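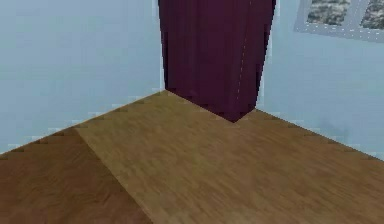
Kapitel 3
Raumakustik: Wie sich Schall in Innenräumen verhält

Lernziele

Nach der Bearbeitung dieses Kapitels können Sie
die Begriffe Direktschall, frühe Reflexion und Nachhall unterscheiden,
die Nachhallzeit eines einfachen Raumes abschätzen,
den Absorptionsgrad eines Materials aus einer Tabelle ablesen und verwenden,
erklären, warum tiefe Töne in kleinen Räumen oft ungleichmäßig laut sind.

3.1 Einführung

In Kapitel 2 haben wir die Ausbreitung von Schall im Freien behandelt. Dort entfernt sich die Schallwelle von der Quelle, und der Schalldruckpegel einer Punktquelle nimmt mit jeder Verdopplung des Abstands um 6 dB ab. In einem geschlossenen Raum gilt das nur in der Nähe der Quelle. In größerer Entfernung überwiegt der Schall, der von Wänden, Decke und Boden zurückgeworfen wird.

Der Schall, der auf dem kürzesten Weg von der Quelle zum Ohr gelangt, heißt Direktschall. Danach treffen einzelne Reflexionen ein, die einen Umweg über eine oder zwei Flächen genommen haben. Mit der Zeit werden die Reflexionen so dicht, dass das Ohr sie nicht mehr trennen kann. Diesen letzten Teil nennt man Nachhall.

Bei einer Schallgeschwindigkeit von 343 m/s legt der Schall in einer Millisekunde etwa 34 cm zurück. Beträgt der Umweg einer Reflexion 3 m, so trifft sie knapp 9 ms nach dem Direktschall ein. Solche frühen Reflexionen werden meist nicht als Echo gehört. Sie verstärken die Sprache und können die Verständlichkeit sogar verbessern.

3.2 Absorption und Reflexion

Trifft Schall auf eine Fläche, wird ein Teil der Energie reflektiert. Der übrige Teil wird im Material in Wärme umgewandelt oder gelangt durch das Bauteil hindurch. Der Absorptionsgrad α gibt an, welcher Anteil der auftreffenden Energie nicht zurückkehrt. Eine vollständig reflektierende Fläche hat den Wert 0, ein offenes Fenster näherungsweise den Wert 1.

Glatt verputzte Wände haben im gesamten Hörbereich einen geringen Absorptionsgrad. Holzböden verhalten sich ähnlich, wenn sie fest auf dem Untergrund liegen. Ist darunter ein Hohlraum, kann der Boden mitschwingen und tiefe Frequenzen stärker dämpfen.

Schwere Vorhänge gehören zu den porösen Absorbern. Die Luftteilchen bewegen sich in den Zwischenräumen des Gewebes und verlieren dabei durch Reibung Energie. Die Wirkung hängt vom Flächengewicht, vom Faltenwurf und vom Abstand zur Wand ab. Ein dünner Stoff, der glatt vor der Wand hängt, bewirkt wenig. Bei tiefen Frequenzen bleibt auch ein dicker Vorhang weitgehend wirkungslos, weil die Wellenlängen mehrere Meter betragen können.

3.3 Die Nachhallzeit

Die Nachhallzeit T ist die Zeit, in der der Schalldruckpegel nach dem Abschalten der Quelle um 60 dB sinkt. Für Räume mit gleichmäßig verteilter Absorption gilt die Formel von Sabine:

T = 0,163 · V / A

Dabei ist V das Raumvolumen in Kubikmetern und A die äquivalente Absorptionsfläche in Quadratmetern. Man erhält A, indem man jede Teilfläche mit ihrem Absorptionsgrad multipliziert und die Ergebnisse addiert.

Beispiel 3.1
Der Probensaal der Musikschule Grurnitwood hat ein Volumen von 600 m³. Die äquivalente Absorptionsfläche beträgt 40 m². Daraus folgt

T = 0,163 · 600 / 40 ≈ 2,4 s

Für Sprache ist dieser Wert zu hoch. Werden Vorhänge und Deckenelemente mit zusammen 60 m² Absorptionsfläche eingebracht, steigt A auf 100 m², und die Nachhallzeit sinkt auf knapp 1 s. Die Absorption der verdeckten Flächen ist hier vernachlässigt.

3.4 Raummoden

Zwischen zwei parallelen Wänden bilden sich stehende Wellen aus, wenn der Wandabstand ein ganzzahliges Vielfaches der halben Wellenlänge ist. Bei einem Abstand von 4 m liegt die tiefste dieser Frequenzen bei 43 Hz. Der Schalldruck ist an den Wänden am größten und in der Mitte zwischen ihnen am kleinsten.

In den Raumecken haben alle Moden ein Druckmaximum. Ein Lautsprecher, der dort steht, regt sie besonders stark an. Absorber für tiefe Frequenzen werden deshalb bevorzugt in Ecken angeordnet. Die Bauformen dieser Absorber werden in Abschnitt 3.6 besprochen.

Aufgaben zu den Abschnitten 3.1 bis 3.4

1. Ein Raum hat ein Volumen von 245 m³ und eine äquivalente Absorptionsfläche von 35 m². Berechnen Sie die Nachhallzeit.
2. Wie groß muss A in einem Saal von 400 m³ sein, damit die Nachhallzeit 0,8 s beträgt?
3. Bestimmen Sie die tiefste Modenfrequenz für einen Wandabstand von 5 m.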